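Prop overhaul due on calendar time but low hours, private ops only

Posted in Maintenance and Airworthiness, 1 July 2019

Mayu Aoki
I own a half share in a four-seat single with a Hilano constant-speed propeller. Hours since the last prop overhaul are 424, well under the manufacturer's hourly limit, but the calendar limit runs out in November. The aircraft is hangared at Erkham and flown privately. No leaks, no vibration, and the blades were dressed at the last annual. The engine has plenty of life left. Can the prop go on condition, or does it have to come off? Also, if it does come off, is it worth doing the governor at the same time?

Sekiguchi
Depends what your maintenance program says. If the logbook statement calls up the manufacturer's schedule without variation, the calendar limit applies as written and low hours don't extend it. If you're on a schedule that allows on-condition operation, your engineer has to be willing to sign for it. Read the airworthiness directives for that hub as well. Some make the overhaul interval mandatory whatever the schedule says.
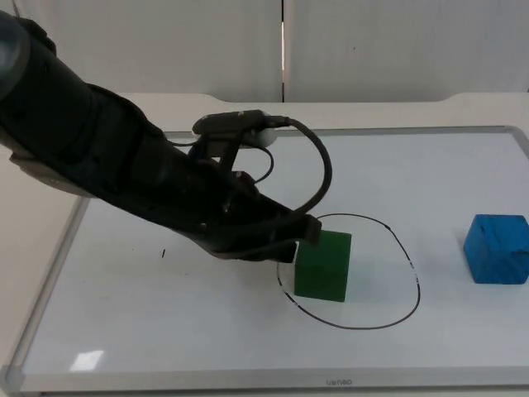 Calendar limits exist mainly for corrosion and seal ageing. Grease separates when a hub sits, and moisture collects under the blade clamps where an external inspection won't find it. I had a prop with 86 hours since overhaul rejected for pitting in the blade shank.

On the governor, yes. It shares oil with the hub, so any metal or sludge in one ends up in the other. Have the lines flushed while everything is apart. Get the prop dynamically balanced once it's refitted, and keep the printout with the logbook.

Zurwood
just do it, 2 owners splitting the bill isn't that bad. Ours was away 30 days including freight so book early, the shops get busy before summer. Ask for the blade measurements in writing too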